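Unit 6: Floor finishes and the slip resistance of hard surfaces
Handout for Building Materials, Pliruveo Technical College
Module tutor: Jannik Buschmann

6.1 Scope
These notes cover ceramic floor tiles laid indoors on a rigid base. Timber, sheet vinyl and poured resin are dealt with in Unit 7. Bring the data sheet from Unit 5 to the Sunday workshop.

6.2 Water absorption
Tiles are grouped by how much water the fired body takes up, given as a percentage of dry mass. A low figure means a dense body, good frost resistance and poor suction. Ordinary cement adhesive grips a dense tile weakly, so a polymer-modified type is specified. Wall tiles are usually more porous and should not be used underfoot.

6.3 Slip resistance
The pendulum test swings a rubber slider across the surface and records a pendulum test value (PTV). A value below 25 indicates high slip potential, 25 to 35 moderate, and 36 or above low. Readings are taken wet and dry, in three directions. A smooth glazed tile may give a safe dry reading and fail badly when wet – always quote the condition with the number.

Colour has no direct bearing on PTV. White floors do show soiling early, and this tends to shorten the interval between cleans.
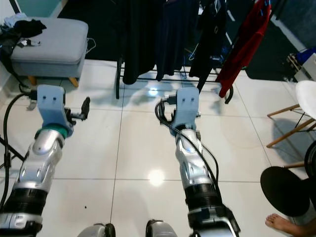 6.4 Joints
Joint width allows for variation in tile size and for small movements in the base. Butt jointing is not acceptable on floors. Movement joints are a separate matter: they pass through the full depth of tile and bedding and are filled with a flexible sealant. Place them at the perimeter, over structural joints, and at the bay spacing given in the project specification.

6.5 Worked problem
The Garside hall floor is to take 3,922 tiles. The allowance for cutting and breakage is 6 per cent. Tiles are sold in boxes of 19.
Tiles required: 3,922 x 1.06 = 4,157.3, taken as 4,158
Boxes: 4,158 / 19 = 218.8, so order 219

Reading: Sutherland, course reader, section on bedding and adhesives.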